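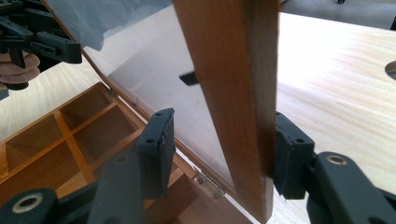
Whether a machine can put a household in order is a question Marcela Čierny has been asked often enough to answer in stages. As head of domestic task studies at Plusmont, she oversees a program that tests automated handling on small chores, from folding cloths to opening and closing containers. The last of these receives more of her attention than visitors expect. A hinged wooden box with a clear panel in its lid, held by the frame between two gripper fingers, contains most of the difficulties she wishes to discuss. "The lid moves on a fixed arc," she said. "A hand follows that arc without being told. A machine has to find it, and if it pulls in the wrong direction it will lift the box or strain the hinges."

The program has recorded 3274 attempts at household tasks, of which 244 involved lids of one kind or another. Ms. Čierny declined to reduce the results to a single rate of success. Performance on a familiar object, she explained, says little about performance on the one beside it in the cupboard.

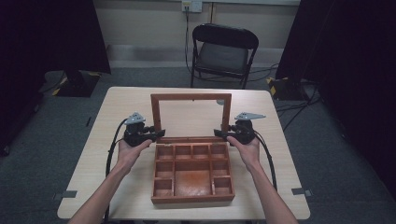 She was equally cautious on the matter of speed. A person tidying a kitchen drawer makes dozens of small corrections and remembers none of them. "We would accept a slow machine," she said. "A family can leave it working at night. What we cannot accept is a machine that has to be watched, for then the chore has only changed its name."

Work on shop floors is further along, in her view, although the advantage lies largely in the surroundings. At the Parnach packing site, 14 stations handle cartons of fixed sizes under constant lighting. Homes offer no such terms. Glossy surfaces and thin partitions remain troublesome, and the position of an object may change between breakfast and noon.

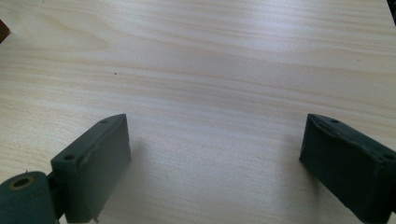

Negash takes a less patient view, arguing that households will buy a machine that does one chore reliably long before they buy one that attempts them all, and that the research should be arranged accordingly. Ms. Čierny did not dispute the commercial point. She maintained that a single chore is seldom single, and that putting away cutlery includes opening the drawer.

Plusmont will extend its trials in July to a further 400 attempts, with attention to doors and latches. Asked whether she would have such a machine in her own kitchen, Ms. Čierny said that she would, provided the glasses were kept on another shelf.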